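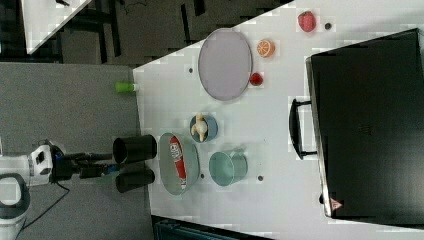
Wamano folding trestle table, eight months on

I should say up front that I am fussy about tables. I sew, mostly quilts and the odd set of curtains for family, and I spent years doing all my cutting on the dining table with a towel underneath to save the finish. My back paid for that. So when the Wamano came up on special at the homewares place in Lodville last April, for $207 down from a price I would never have paid, I went home, measured the spare room twice and went back for it before closing.

A white top was the first thing I wanted. Dark fabric on a dark table is misery after teatime, and I've cut through more than one seam allowance because I couldn't see where the navy stopped and the timber started. On the Wamano everything shows up beautifully. So does every bit of lint, mind you, and every pencil mark, but a damp cloth and a squirt of ordinary spray cleaner has shifted all of it so far except one smear of blue tailor's chalk near the corner, which I have decided to live with.

Getting it together

It comes nearly assembled. You unfold the legs, push the braces down until they click, and then there are 16 little screws for the levelling feet and the centre support. The instructions are drawings only and the fourth one is printed so small that I had to take it out to the back step to see it properly. Allow an hour if you are on your own, less if you have somebody to hold the other end. The box is heavy and has no handles, and I'd have been very grateful for some!

How it stands up to use

Very well, I think. There is a small wobble lengthways if you lean on it hard, and I noticed it most with the sewing machine going at full speed on a long straight seam. Winding the feet out a turn each fixed most of that. I have had a whole queen-size quilt on it with the batting hanging over both ends and it didn't complain.

It's 600 mm deep, and you will want to think about that before you buy. For piecing and general cutting it's plenty. For laying out wide curtain fabric it's a bit mean, and I end up folding the width in half and hoping. The Lisside table my sister-in-law has is deeper and lovely to work at, but it doesn't fold, and it cost her more than 1000 dollars, so I'm not losing sleep over it.

The height suits me sitting down. Standing, I find it low, so I bought a set of Hattar bed risers and popped the legs into those, and my shoulders have been much happier. They're an ugly brown colour and I keep meaning to paint them.

Folding it away

I do this less than I thought I would. It goes flat enough to slide behind the wardrobe, but the catches are stiff and I've pinched my thumb on the left one often enough that I now use the handle of a wooden spoon to press it. If you need to pack up every single night, try the catches in the shop first.

Would I buy it again? Yes, at the sale price, and I'd probably get two and push them together for the curtains. Four stars from me, with the missing one going to that fourth drawing and my poor thumb.

Posted 20 Jan 2026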